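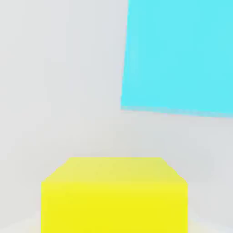

Pre-purchase inspection checklist: block stacking cell, Medstead site
Stage: simulation review, before release of funds
Supplier: Jerkico
Budget holder: Panyasiri Equipment Planning

Each item is to be marked Pass, Fail or Open. Open items must carry a comment. Funds will not be released while any item in Section B is marked Fail.

Section A. Documents

A1. Written quotation received and within its validity period. Pass.
A2. Quotation separates arm, gripper, guarding and installation. Fail. Guarding and installation are given as a single sum. Jerkico to reissue.
A3. Yearly service cost stated. Open. The first year is included; later years are priced on request. Ladirard to supply its own figure for comparison.
A4. Simulation files handed over in a form the site can open. Pass.

Section B. Safety

B1. Simulated stacking trial of 1,000 cycles completed by supplier. Pass. Log received in June.
B2. All dropped or misplaced blocks listed in the log. Pass. The log lists 239, most of them during placing. The cause is to be explained before the next review.
B3. Fixed guard reaches the floor on all sides. Open. The layout drawing shows a gap of 100 mm at the rear. Comment: acceptable only if confirmed by the site risk assessment.
B4. Emergency stops within reach of both the loading and unloading positions. Pass. Drawing shows 2.
B5. Safe state on loss of power described in writing. Open. The supplier's note covers the arm but says nothing of a block held in the gripper at the time.

Section C. Site and budget

C1. Floor loading checked. Pass.
C2. Compressed air supply adequate. Open. Awaiting reading from Medstead.
C3. Operator training included in the budget. Fail. Omitted from the present estimate and to be added under running costs.
C4. Allowance made for spare gripper pads. Pass.

Result: not approved for purchase at this stage. Items A2 and C3 to be corrected and all open items answered in writing before the checklist is resubmitted.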